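Verkstead Lecture Set: Bible Prophecy on Disc, Box Two

I finished the last disc in September and I'm still going back to my notes! Parviz Pakzad teaches the whole thing, and he is such a patient speaker (he reads the full passage in Daniel before he says a word about it). The sound is clear, the chapter menus work, and the 138-page workbook has room to write. Nearly 90 minutes a disc sounds long, but I kept putting in the next one. My only gripe is the map section on disc four, with lettering too small for my TV. Borrow it or buy it, you'll have plenty to talk about.

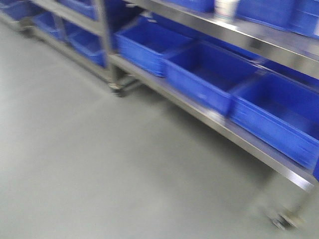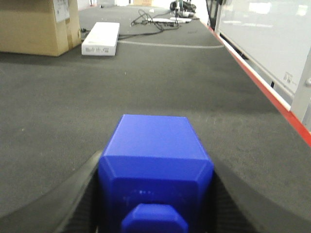
Metal shelving and pale floor in the first picture, blue housing in the second.

Comments

Shahla: Disc two was my favorite. Is there a large print workbook?

Abbas F.: We used it in our home group, took us all summer.

Related reviews
Cidach Audio Psalms
Bagheri Study Atlas
Brorkden Sermon Collection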